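FLUNDBY TOWN TO PLAY AT THE NEW WURNLOW GROUND FROM SEPTEMBER

August 15, 2020

For immediate release

Well, it's signed! After a summer of phone calls, cold tea and more site visits than my car would like, I can tell you that Flundby Town Football Club will play all of its home matches at the Wurnlow Ground from September. I've been secretary of this club long enough to know a rumour when I hear one, and plenty of you had heard this one already, so thank you for keeping it more or less to yourselves.

The agreement with the ground's owners, Sarkeck Leisure, runs for two seasons, with the option to stay on if both sides are happy. The men's first team, the women's first team and the under-18s will all play there. Our younger age groups stay on the school pitches for now, where the parking is easier and the bacon rolls are (I'm told) better.

Wurnlow holds 3,745, and our average home gate last season was 658, so yes, we'll rattle around in it a bit to begin with. I don't mind that. We had to turn people away from the cup replay in the spring of last year and I hated every minute of it, standing at the gate saying sorry to families who'd come on the bus. There's a covered stand along one side, proper floodlights, and a pitch that drains, which anybody who watched us paddle through last winter will be glad to hear.

Season tickets you've already bought will carry over and you don't need to do anything. If you had a named seat at the old place, we'll write to you with the nearest match we can find at Wurnlow, and you can swap it if you don't fancy the view. How many of you we can let in on opening day depends on the guidance at the time, so please keep an eye on the club website before you set off.
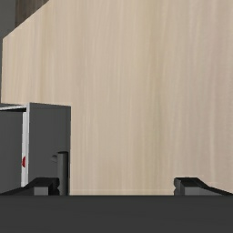

The clubhouse bar at Wurnlow comes with the ground, and we've been talking about how it ought to look. Maksymiv Joinery, who have sponsored our away shirt for years, are making us a new bar top and a set of tables. I'm no expert on timber, but I've gone for a pale, beige wood with the grain running long, a few wavy streaks here and there among the straight ones. The old bar was nearly black and made the whole room feel like a cellar, so I think you'll like the change.

A word on travel. The supporters' coach will run from the market square in Flundby to every home match, and more than 166 of you have put your names down for it already, so we're looking at extra coaches for the bigger fixtures. Please do book if you can.

Our first league match at Wurnlow will be announced once the fixture list is out. Reporters who'd like to look round beforehand are very welcome, just contact the club office and ask for the secretary. Bring a coat, the wind comes straight across the top end.

ENDS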